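Section 5. Setting up the tray and trying your first pick

By now you should have the arm bolted down, the wrist camera plugged in, and the gripper opening and closing when you tell it to. If the fingers twitch and then stop, go back to Section 4 and redo the cable routing, please. I skipped that on my first Harnorden build and spent a whole evening blaming the software (it was a pinched cable, of course it was).

What you need for this section

A shallow tray with a raised rim. Mine is black inside.
A light-colored tabletop.
One soft, light object to pick up. I use a banana with the peel opened out, and I've come to love it as a test piece, because the flaps stick out every which way and the gripper gets a different problem each time you turn it.
Masking tape and a pencil.
The Poulain control program, already running on your laptop.

CAUTION: Keep one hand near the stop button for everything below. The arm is small but it'll still pinch, and it doesn't slow down for fingers.

5.1 Placing the tray

1. Park the arm by choosing Home in Poulain. Wait until it has quit moving before you reach in.

2. Set the tray down at a slant, with one corner pointing away from the base. It looks sloppy, I know! With the tray square to the arm, my gripper kept running into the near side of the rim, and at a slant it has a lot more room to come in low.

3. Wipe out the tray. Crumbs and bits of tape show up in the camera picture, and Poulain will sometimes get interested in them.

4. Mark the corners on the tabletop with tape. Write the date on the tape if you share the bench with other people. At the Tiswood workshop our tray gets borrowed for sorting screws, and the tape is how I get it back to the same place.

5. Turn on the bench light and open the camera view. The tabletop can go nearly pure white, that's okay, but you want to see the whole inside of the tray as black or dark gray and be able to tell the rim from the table.

NOTE: If the camera view is blocky along the rim, you're looking at compression. Go to Camera, then Quality, and raise it one step at a time. I leave mine fairly low so the picture keeps up with the arm.

5.2 Lining up on the object

6. Put the object in the tray, away from the side nearest the gripper. Leave space between it and the rim on all sides if you can.

7. Jog the arm until both fingertips are in the bottom left of the camera view and the object is up and to the right of them. Your camera may be mounted the other way around from mine, in which case flip everything I just said. 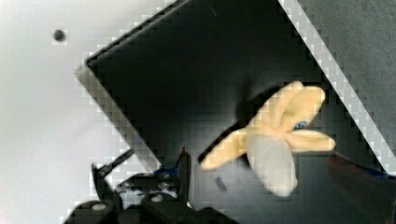

Wrist camera view at step 7, fingers near the lower-left rim and the banana on the far side of the tray.

8. Look for the shadow. On a black tray floor it's faint, but with one lamp you should get a long dark streak running off from the object. Try not to let Poulain include it when you draw the pick box. Draw the box tight around the object and leave the dark streak out.

9. Click the middle of the object, where the flaps meet, and press Set Target. A small cross appears. If it lands on a flap, drag it back. Flaps fold when you grab them and the whole thing slides away.

10. Save the position. I name mine after the tray corner it's closest to, but use whatever you'll remember in June.

5.3 First pick

11. Set the speed to 5 percent. Yes, it's painfully slow. Leave it there for the first run anyway.

12. Press Step (not Run!) and watch the fingertips as they cross the rim. You want to see daylight under them. If they touch, hit stop, go Home, and raise the approach height by 28 millimeters, which was what finally cleared it on my build.

13. Keep pressing Step until the fingers are on either side of the object, then press Close.

14. Press Lift. If the object drops, lower the grip height a little and try again before you touch the grip force.

CAUTION: Don't turn the grip force past 100 on the Lustby gripper. The number goes higher on the slider, but I cracked a finger mount that way and had to print another one.

15. Once you've had a few clean lifts in a row, switch to Run and bring the speed up slowly.

NOTE: Poulain keeps a log of every attempt and stops writing when it hits 1,000 lines. It doesn't warn you. Export the log and clear it before a long session, or you'll lose the second half of your evening like I did.

When you're finished, send the arm Home, close the gripper, and switch off the power supply before unplugging the camera. Bin placement is in Section 6, and you'll need the position you saved in step 10.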